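I am starting a small thread about my table. I moved to Clurkcombe in July and this is the first table I bought with my own money, so please be patient with me, I have many opinions.

1/ It is a plain wooden table, pale color. The top has a wide part at the back and a narrower part in front, with a seam between them. The seller told me the seam is "character". I paid 400 for it, with delivery, and the delivery man was very kind about the stairs.

2/ The problem is that I have one table and it must do everything. I eat there, I write letters, I repair clothes, I put my shopping there when I come home tired. After one week I could not find the wood anymore.

3/ So I made a rule for myself. Every evening before I cook, I take everything off, I wipe, and I put back only what I will need before I sleep. It takes me 8 minutes. In the beginning it was more than 20, but in the beginning I was also reading the old mail.

4/ For the wiping I use a damp cloth first and then a dry one. I tried the wood soap from Zirnetti because my neighbor likes it very much. It smells nice, but on my table it left a sticky feeling and I had to wipe again with clean water. Maybe I used too much. The label says one spoon and I am not sure which spoon they mean.

5/ Important thing I learned about the seam: crumbs go inside. A wet cloth pushes them deeper. Now I use an old soft toothbrush, along the line, and after that the cloth. If you have a table with boards, try this before you buy something special.

6/ Some person asked me in the replies if I put oil. Yes, one time, a thin coat, and I waited overnight. I would like to do it again before winter. Please tell me if twice a year is too much, I read different answers everywhere.

7/ I also looked at the Clokaten table, the one that folds. It costs 1,080 and it is beautiful, but I would be afraid to put a hot cup on it. I want a table where I am not afraid.

8/ Now about the things that come back to the table, even with the rule. A bowl always comes back. I think a bowl has the right to stay, if it is only one. I like orange for this, because in the gray morning it makes the kitchen more friendly.

9/ The other things are harder. A folded cloth, a small bottle lying on its side, something red that looks like a chili pepper, a candy bar. None of them is big. But each one stops the hand when you want to wipe, and then you say "tomorrow".
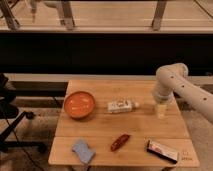
10/ What helps me is to ask where the thing sleeps. The cloth sleeps on the hook. A bottle goes on the shelf, standing up. Candy goes in the tin with the tea, and if there is no room in the tin then I must eat the candy, this is also a rule.

11/ Pen marks on wood: I have had success with a little rubbing alcohol on cotton, very gently, and I test in a hidden place first. With pencil, a normal white eraser is enough. If the mark is old I leave it. My grandmother's table had all our school sums on it and we never wanted them removed.

12/ Next I want to find a second chair. There is a used furniture shop on Abeysekara Street that opens at 7 in the morning, and I am told the good chairs are gone by lunch. I will go early and I will write here what I found.

13/ Small correction to number 4: it is a teaspoon. I wrote to them and they answered me very politely.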